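Holiday let safety walk-round, Telholm
Checked on Tuesday, August 13, 2024
Checklist and comments by Natanael Bastos

Dear all, the list is the same one we used in May, with my comments under each item. I have gone on a bit in places, as I always do, but I would sooner write too much than have one of you standing in the hallway wondering what I meant. Where an item says OK you can take it that I looked at it, pressed it, pulled it or walked on it myself.

Front path and steps

1. Path clear and even — OK
The slab by the gate that used to rock has been bedded down properly and I jumped on it to make sure. Please do keep the lavender cut back on the left-hand side, though. It is lovely and the bees adore it, but by late summer it leans right over the path and guests arriving in the dark with suitcases can't see the edge.

2. Handrail firm — NEEDS DOING
The bottom bracket has worked loose again. It will hold a person's weight today, but I wouldn't like to say the same in a month. Longer screws, please, and a new plug in the wall if the old hole has crumbled.

3. Outside light — OK
Comes on nicely as you reach the gate and stays on long enough to find the key safe and get the door open, even if you are as slow with those little number wheels as I am.

Hallway and stairs

4. Smoke alarm, hall — OK
Tested with the button, good and loud. Battery changed while I was up the steps anyway.

5. Smoke alarm, landing — OK
Also tested, also loud. The one on the landing sets off the one in the hall, as it should, and I apologise to next door's dog.

6. Stair carpet — OK, BUT WATCH
The third tread from the top is starting to wear at the nose. No lift in it yet and nothing to catch a toe. If you are hoovering and feel it give, ring me that day and don't leave it for the next list.

7. Way out clear — NEEDS DOING
The pushchair and the spare folding chairs are living behind the front door again. I know there is nowhere else obvious, but if there were a fire at night that door has to open all the way, first go, for people who don't know the house. The cupboard under the stairs would take the chairs if somebody had an hour to sort out the paint tins.

Living room and floors

8. Hard floors, slips and trips — OK, WITH COMMENTS
I spent longest on this one. Smooth, shiny floors are a joy to keep clean and a misery to cross in socks, and most of the tumbles I have heard about over the years happened on a perfectly good floor with something small left lying on it. So what I look for is feet and legs: the feet of lamps and stands, the corners of low tables, the lead that runs from the socket to the sofa. Anything that sticks out at ankle height wants to be against a wall or well under something. Sensible shoes help too, and slippers with a proper sole.

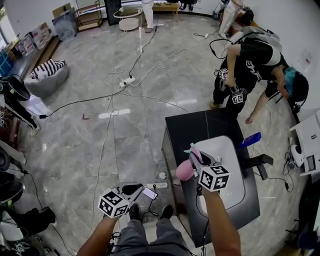 Sander wrote back after the May list to ask whether a rug wouldn't solve the whole thing, given that guests will go about in socks whatever we tell them. It might, and I can see the appeal, but a rug on a polished floor is only as safe as what is underneath it. If we do go that way, it must have a full-size gripper mat, trimmed a little short of the edges so that it doesn't show, and somebody must lift it and clean under it at every changeover, as grit stops the mat from holding. I would be happy with that if you would.

9. Low furniture — OK
Corners are sound and nothing wobbles. Please keep low tables out of the straight line between the door and the sofa. People walk that line in the dark to find the lamp.

10. Blind cords — OK
Both cleats are fixed high up and the cords were wound round them. Thank you, whoever has been doing that, it is such a small thing and it matters so much when there are little ones staying.

11. Tall bookcase — NEEDS DOING
The strap at the back is there but it has been unhooked, I suppose when the wall was painted. Two minutes with a screwdriver. Until then, nothing heavy on the top shelves, please.

Kitchen

12. Fire blanket — OK
On its hook by the door, away from the cooker, tapes hanging down where a hand can find them.

13. Cooker and hob — OK
All knobs click off properly. The back left ring is slow to light, so I have put a note in the folder asking guests to wait and let the gas clear before they try again. I would still like the fitter to look at it when he comes for the yearly service.

14. Plugs and leads — NEEDS DOING
The toaster flex has a nick in it near the plug. I have taken it away and it is in the boot of my car. A new toaster is wanted before Friday's guests, and please don't let anybody bring in an old one from home out of kindness.

15. Cleaning things locked away — OK
The catch on the under-sink cupboard is stiff, which annoys the grown-ups and does its job with the children.

Bathroom

16. Hot tap — OK
Let it run for a good while and it stayed comfortable. The mixing valve we had put in was money well spent.

17. Bath mat — NEEDS DOING
The suckers have perished along one side. Bin it and buy another.

18. Extractor fan — OK
Dusty, now wiped. Noisy, but it pulls a sheet of loo paper flat against the grille, and that is all I ask of a fan.

Paperwork

19. Guest folder — OK
The page with the address and the emergency numbers is at the front. I have moved the Trutlow bus times further back, much as I know Han likes them up front, because a frightened person opening that folder needs the address straight away.

20. Accident book — OK
Nothing entered since May.

That makes five jobs, not counting the carpet. The handrail and the toaster come first. Put your initials next to each one on the copy inside the cupboard door when it is done, and if you are unsure about any of it do ring me, I am nearly always in after tea.

Natanael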